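Storkstead Station Guide
Section 4: Working at a Hand Gripper Table

Revised January 4, 2024. Questions about this section go to Mackenzie Ross, training desk.

4.1 Who should read this section

This section is for staff who move from the packing line to the gripper tables. You do the kitchen tasks with your hands in the two grippers, and the recordings are used later to teach the Cakura arms the same tasks. If you worked on the line before September, please read it also, as the rules for breaks and for counting work are changed.

4.2 What is different from your old work

On the line, your work was measured in finished packs. At the gripper table it is measured in accepted recordings. A slow recording with clean movements is accepted. A fast one with a dropped item usually is not. New operators often try to keep the speed of the line, and in the first shifts this makes the most trouble.

The Cakura arms will take over a part of the filling work in building 2. The line staff were told this at the start, and we repeat it in the guide so that every person reads the same words. Operators who complete the training keep their pay grade when they change station. For the details of your own contract, ask Mackenzie Ross and not the shift lead.

4.3 Before you start

1. Sign in at the station with your operator number.
2. Read the task card to the end. Do not begin from memory, even if you did the same task yesterday.
3. Put only the items from the task card on the table.
4. Check that the cord of each gripper runs free and is not wrapped around your wrist.
5. Open and close both grippers two times. The fingers should move without a scraping noise.
6. Stand with your feet flat and your shoulders low. If you must lift your shoulders to reach the table, ask for a change of height.

Note: Lids and caps are part of the task only when the card says so. In all other cases open them by hand before you press Record.

4.4 Pouring and holding tasks

1. Press Record and wait for the tone.
2. Bring both grippers to the front of the table and hold them still for a moment.
3. Move to the first item. Close the fingers slowly until they touch it on both sides, then a little more.
4. Lift straight up. Do not drag the item across the table.
5. Put the item back with its base flat, and open the fingers fully before you move away.
6. Return to the front of the table and press Stop. 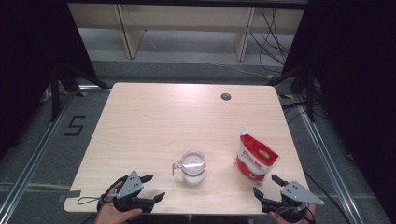
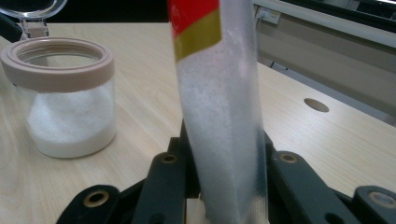 Caution: Do not squeeze thin plastic harder when it begins to slip. Lower it to the table, open the fingers and take it again. A second grip is allowed and does not spoil the recording.

Caution: Glass must not be carried over the edge of the table. If glass breaks, press Stop, step back and call the shift lead. Do not collect the pieces with the gripper.

If powder or liquid is spilled, finish the movement if it is safe, then press Stop and mark the recording as "Spill". Please do not delete it. The Sawatzky review team looks at these recordings too, and a marked spill is never held against the operator.

4.5 Breaks and tired hands

1. Work no longer than 40 minutes without a break.
2. Put both grippers in the holder, not on the table.
3. Rest for the full 10 minutes. The time is paid.
4. If your thumb or wrist hurts after the rest, tell the shift lead and change to review work for the remaining shift.

The old rule was one long break in the middle of the shift. Operators asked us to change it – the hand gets tired sooner than the back, and on the line it was the opposite.

4.6 Review work

Every operator spends a part of the week at the review desk. You watch recordings from other tables and mark them as accepted, repeat or spill. You do not see the name of the operator. If you are not sure about a recording, mark it as "repeat" and write one sentence why. "Bad grip" is too short. "Left gripper closed before it reached the handle" is useful.

If the screen shows error 733, the recording has no picture from one of the grippers. Close it, write down the table number and continue with the next one. For all other errors see Section 7.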